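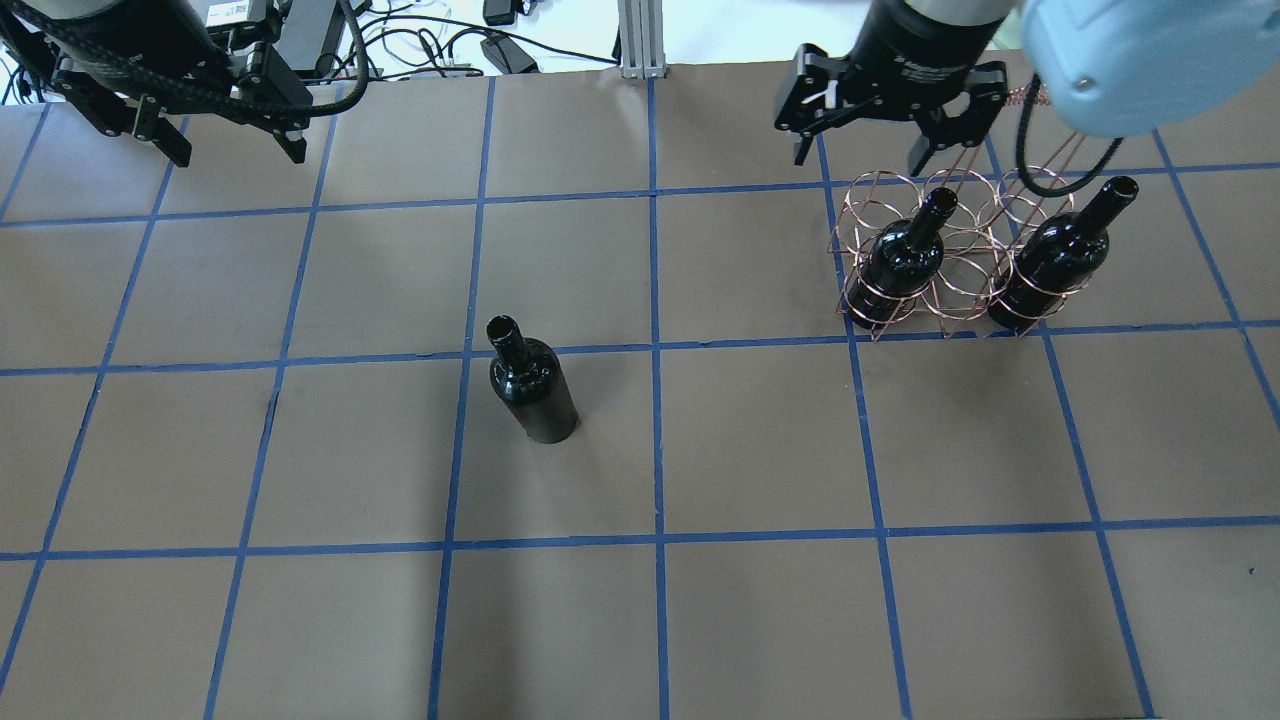 Bottles, rack and two grippers on the taped table.

About Trellora | Who we are
January
By Leonie Wallner

Trellora teaches robot arms to do small jobs with everyday objects. We work from a single large room in Broltdale, and most of what we do is done by hand: a person guides the arms through a job, the movements are recorded, and the recordings are used to train the arms to do it on their own.

The company was started by Hendrik Prins and Mbali Sibiya, who had both spent years writing robot programs line by line. They found that a person who knew the job well could often show it in less time than it took to write it down. We now employ 33 people, and most of them have learned to operate the arms.

We mark out our tables in squares with blue tape. Before each run the operator is given a square for each loose object, so that starting positions vary across the table. The tape is laid by hand and replaced when it gets too worn.
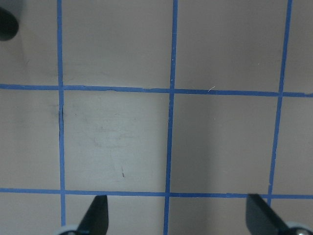
Trellora Company Profile, p. 2

Cameras near the grippers record the close work, and another looks over the whole table. Operators work by remote control. Gaëtan Riviere trains new starters, and asks for 130 practice runs before any of theirs are kept. Slow runs are fine. Runs with a long pause in the middle are usually done again.

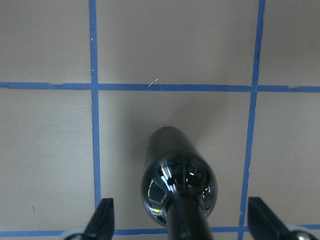
Close view between the fingers, with a shiny black object standing in a taped square.

Wine bottles and a wire rack are one of our longer-running tasks. Glossy dark glass is hard on cameras, and a neck leaves little room for a poor grip. A full set for one task is about 500 runs, shared between several operators so that the arms do not pick up one person's habits.

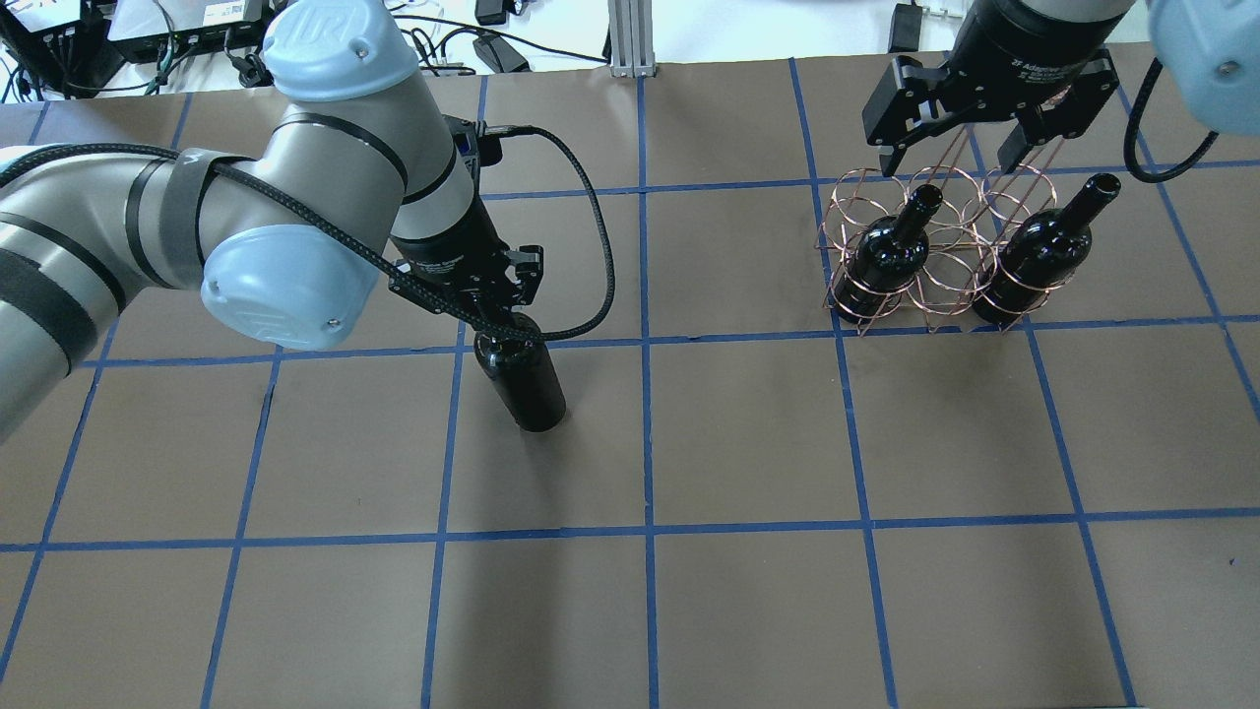
Gripper closed on the neck of a bottle, to the left of the rack.

Berenice Cervantes checks the recordings and decides which go forward to training. Failed runs are labelled and stored separately. Some customers, Plaltier among them, ask for both kinds.

We take visitors on Tuesday afternoons by arrangement. Anyone who wants to try the controls is welcome to, and should allow an hour. Our door is on the Probert side of the building, up one flight of stairs.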